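Notebook, February: hinge cycle test, Yaman cabinet
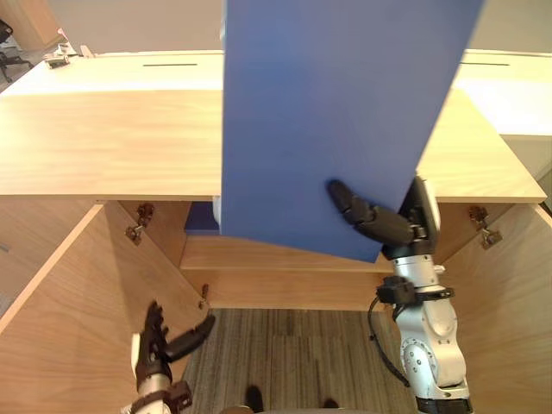 Wooden cabinet, both front doors open, blue board at the top slab.

Purpose: find out whether the Zistevell hinges hold their setting long enough to use on the Prurkomholm order. Venkatesh Chettiar reported door sag on the previous set after 870 cycles.

Setup as before. Doors cycled by hand crank, 82 degrees of swing, no weight on the shelves. Gap between doors read with feeler gauges at top and bottom every time the counter was stopped.

Left door: no change in gap at 870. At 2,042 the bottom reading had closed slightly. Upper hinge screw took a quarter turn before it seated. Lower hinge fine.

Right door: no change at either stop. Light squeak from the lower hinge near full swing. Not oiled, want to see if it gets worse.

The screw is the likely cause on the left. Pilot holes on that side were drilled with the old bit, which runs oversize. Aishwarya Devadiga has the new bit and will redo the upper hole with a plug.

The Alico hinges are still in the drawer, five pairs, untested. Same screw pattern, thicker cup. Will need the deeper bore setting on the press.

Next: plug and redrill left upper, reset counter, run to 2,042 again. Gauge set goes back to Venkatesh after that.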